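4. Trying the Lorkelon grippers in a bathroom

I wanted to know whether the Lorkelon hand-held kit could cope with a real bathroom, so Noemi Messina and I took it to our Truristhorpe site and ran the sink task. The kit is a pair of grippers, one per hand, each with a printed marker cube for tracking. The vendor, Rinaldi, sells it as something you can learn in an afternoon, and I'd say that's fair! Most of my trouble was with elbows -- the toilet is right next to the washbasin, and my right arm kept wanting to be where the wall was.

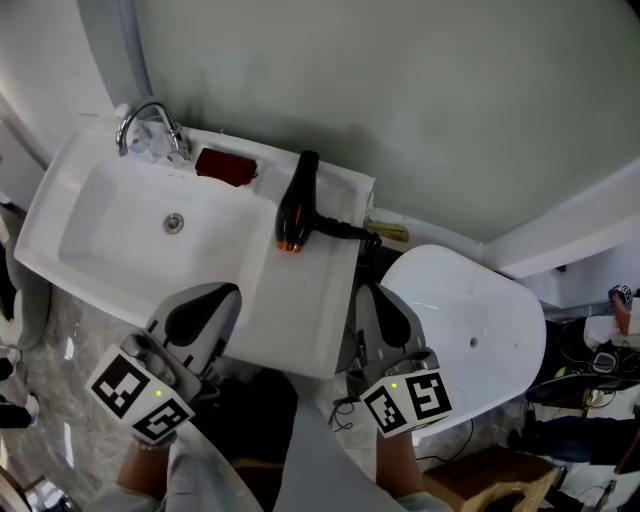 4.1 Objects and reach

We kept the object set small. The hair dryer got most of our attention (it's a pain to grasp, with that tapered body and a cord that pulls on it), and the back ledge had something dark red on it as a second target. I did 80 episodes and Noemi did 63, for 143 in total. With the dryer lying on the flat part of the basin, I liked coming in from the right, toward the handle, while the left gripper stayed low and out of the way. Noemi prefers it the other way around and we never did settle it.

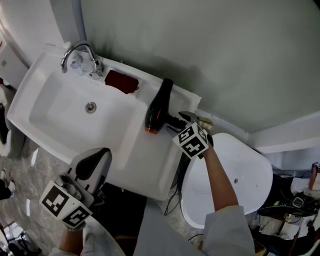
Tracking and cable drag

We dropped 13 episodes for lost markers, nearly always when I turned a wrist too far and hid the cube from the head camera. The manual does warn you about this, on a page I skipped. Cables bothered me more. I'd love a longer lead in the next version, and Gwenaël Bodin, who ran the same kit at Gitdale, asked Rinaldi for one too.

Placing the dryer upright on its rear end was the part I expected to hate. I got a feel for it after a few tries, mainly by slowing down before letting go and keeping the left gripper close on the right side of the dryer. Figure 4 is from the upright variant. 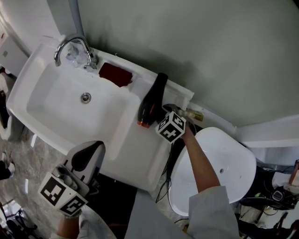 4.2 Would I buy it?

Yes, with the longer lead. Setup took us 13 minutes, and I rated comfort at 76 out of 100 (Noemi was stingier). We plan to repeat the task in September with the softer finger pads.

Contact: Julián Calvo, Truristhorpe | Draft of 7/21/23 | Back to top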